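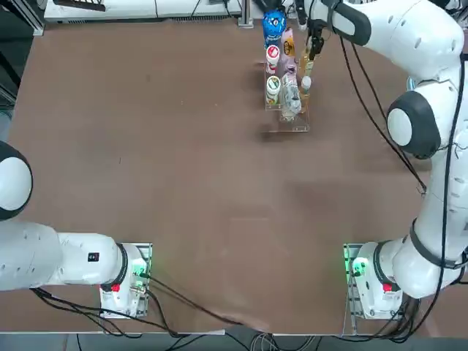 By the Fisinham Kids team | December 2023 | 3 min read

Why do bottles have narrow necks?

Water, sauce and shampoo all come in bottles. Most bottles are wide at the bottom and thin at the top. The thin part is called the neck.

A neck helps you pour. When you tip a bottle, liquid goes out and air has to come in to fill the space. In a thin neck they share one small opening, so they take turns. That makes the "glug glug" sound. Tip the bottle only a little and air can slide in over the liquid. The glugging stops.

A neck also means a small lid. Small lids are easier to seal, and less air touches what is inside. Air can make juice and oil go bad faster.

What are bottles made of?

Glass bottles start as sand, mixed with other minerals and melted in a very hot furnace. Plastic bottles often start as a small tube. The tube is warmed, then air is blown in until it fills a mold – a bit like a balloon inside a box.

The bottle museum in Ketville has 400 glass bottles on show. The oldest was used for ink, and its neck is just wide enough for a pen.

Try it: fill a bottle with water and pour it out over the sink. Fill it again, but swirl it as you pour. Which way is faster?

46 shares | 11 comments

More for curious kids
Why does ice float?
How the Jistlow lighthouse works
Where does sand come from?

Contact us | © Fisinham Kids | Back to top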